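Gava district to keep office computers in service for a fourth extra year

The Gava school district will stop replacing its office and classroom desktop computers on a fixed schedule and will move to a repair-first policy beginning in September, according to a notice sent to building administrators. The change covers 3,082 machines in 20 buildings.

Under the old schedule, every desktop was retired when its warranty ran out, whatever its condition. Under the new one, a machine stays in use until it fails a yearly test or until a needed part can no longer be bought. The district expects most of the present stock to run for up to 4 years past warranty.

Conceição Ramalho, who manages equipment purchasing for the district, said the figures from the last inventory did not support the old practice. Of the desktops pulled at the end of that cycle, 271 had a fault of any kind on record. The rest were working when they were unplugged.

"We were paying to haul away computers that started up the same morning," Ramalho said. "The faults we did have were mostly storage drives and power supplies. Both are short jobs."
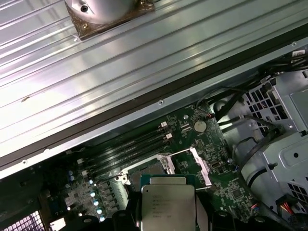
The yearly test will be run while buildings are closed for the summer. It consists of a memory check, a read test of the storage drive, a power supply reading under load, and a timed start. Machines that pass are cleaned and returned to the same room. Machines that fail go to the district shop, where a technician decides between repair and use for parts. The shop limit for a single repair has been set by cost of parts only; labor is carried on the regular payroll and is not charged to the building.

Desktops that are no longer worth repairing will be stripped before disposal. Memory modules, processors, fans and power supplies are to be tested, labeled by model and shelved. Motherboards will be kept only for models still in use in the district. Storage drives are excluded from the parts stock. They are erased, removed and destroyed under the existing records rule, which has not changed.

The contract for materials that cannot be reused was awarded to Pruvost, which already collects fluorescent tubes and batteries from the district. Steel cases, cable and circuit boards will be weighed separately at pickup. Under the earlier contract they were combined in one container and paid at the lowest rate of the three. Pruvost will send a weight ticket for each load, and the tickets will be posted with the monthly purchasing report.

Inventory records will move to Ketow, a tracking program the district has used for musical instruments and shop tools. Each desktop will keep its present asset tag. Repairs will be entered against the tag, along with the date and the source of any part installed, so that a donor machine can be traced if a batch of parts proves unreliable. Staff who report a problem will continue to use the same form. 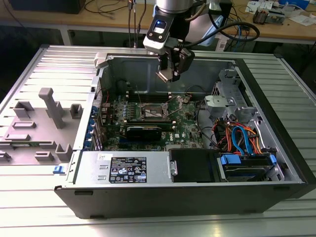
Vol. 38, No. 4

Software support remains the main limit on the plan. A computer that can't run a supported operating system will be withdrawn from the office network even if the hardware is sound. The notice lists two models expected to reach that point before the others. These will be moved to uses that need no network connection, such as the sign cutter at the maintenance yard and the lighting desk in the high school auditorium, or stripped for parts.

Laptops and tablets are not included. Ramalho said their batteries and screens make up most of the repair cost and that the district has no shop space for battery work. They'll stay on the present schedule until the lease ends.

Money not spent on new desktops will remain in the equipment fund for the first year. Part of it has been set aside for a second test bench and a supply of replacement drives. The remainder is held against a larger number of failures than the inventory suggests.

A separate item in the same notice concerns noise. Several front offices had asked for quieter machines, and the district tried a replacement fan from Hanonance in one building during the spring. The trial was ended without a purchase. The fan met the airflow requirement, but its connector did not match the older boards and an adapter was needed for each unit. Offices with a noise complaint are asked to request a cleaning first.

Building administrators have until the end of the month to confirm their room lists. Desktops found in closets or storage rooms should be reported by asset tag and left where they are for pickup.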